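Lindmont library reopens its reading room

18 August 2023

After a long summer of closed doors and detours through the side entrance, the reading room at the Lindmont library welcomes everyone back on Saturday morning, and the staff there could hardly be happier about it. The roof has been mended, the walls are a soft cream, and 2,929 books have come back from storage in Telcombe.

"I missed the sound of people turning pages," said head librarian Sunita Jaiswal, who has been unpacking boxes most evenings this week with her colleague Mihret Tilahun (and a good many cups of tea).

The first 100 visitors will get a cloth bag printed with a drawing of the old front steps by local artist Adanech Wubshet — she grew up two streets away and did her homework in that very room.
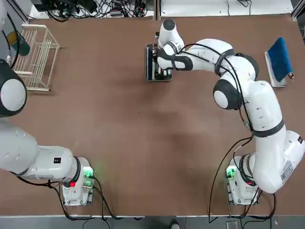
Story hour returns the same day at ten, with Kiros Tesfamariam reading to the under-sevens as he did before the closure. Evening hours will have to wait until November, when the new heating goes in. Library cards that ran out over the summer can be renewed free of charge at the front desk.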